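Match-day kit: getting mud out of football shirts

2022-08-06, by Lamai Saengthong

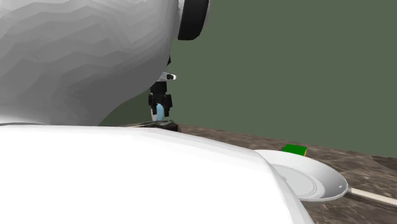

Let the mud dry first

I know, you want it in the machine the second you're home from Okenden. Don't! Hang it up, then brush it off outside – an old nail brush is fine.

Cold soak, then 30

I give ours an hour in cold water, rub washing-up liquid into the knees and wash inside out. No softener, and keep the numbers away from the iron.

Comments (2)

Tanner: Does this work on white socks?

Lamai: Mostly! Soak them overnight.

We use cookies. Accept / Manage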